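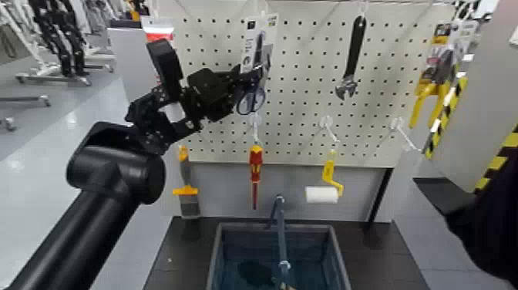

The Wall That Ate My Junk Drawer
By Beverley Faulkner
4/14/23

For years I kept my tools in a kitchen drawer that opened exactly three inches before something inside jammed it. You know the drawer. Mine had tape, dead batteries, a tape measure with no lock and, somewhere near the back, every screwdriver I had ever bought twice. Then I went to see Alby Treloar's workroom in Berkimham, and I have been a pest on the subject of pegboard ever since.

Treloar fixes up rental apartments, and he is the sort of person who gets excited about a hook. "Look at it!" he said, before I had my coat off. "You walk in and you know what you've got." He's right. A screwdriver, a wrench, a paint roller, a scraper: everyday stuff, the things you reach for when a cabinet door sags or the hallway needs touching up, all hanging where your eye lands on them.

What surprised me was how much he leaves open. There are bare hooks on the board, and he likes them that way. A full board, he says, is a board you stop putting things back on. His first try, at his old place on Dretholm Street, was packed from edge to edge, and within a month the overflow was living on the floor again. (I felt very seen.)

He is relaxed about packaging, too. I'm a ripper. I tear the card off the minute I get home and then can't remember what size I bought. Treloar often hangs a new tool up card and all, using the hole that's already punched in it, and opens it the day he needs it. I've started doing this with picture wire and spare blades, and I love it more than I can defend.
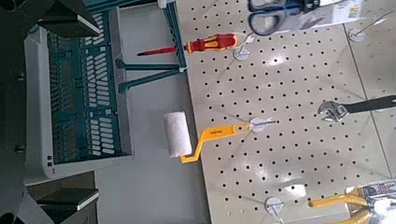
Bright handles are easy to pick out against a pale board: the screwdriver in red and yellow, the roller frame in yellow.

Color matters more than I'd have guessed. My own hammer is brown, my pliers are black, and against the dark paneling in my garage they might as well be in Goodwin with my sister. So the paneling got covered. I spent $147 on board, hooks and a strip of wood to hold the whole thing off the wall, which you need so the hooks have room behind the holes. Skip the strip and you'll be swearing by the second hook.

Putting it up took me a Saturday, plus some 30 minutes of laying everything out on the floor first. Do the floor part! It's the fun bit, shuffling tools like furniture in a dollhouse, and I moved the roller three times before it stopped bumping the wrench. Long things want more elbow room than you think. Loose bits go in an open bin on the bench underneath, and I try to empty mine before it turns into the drawer again.

The drawer, by the way, now holds dish towels. It opens all the way.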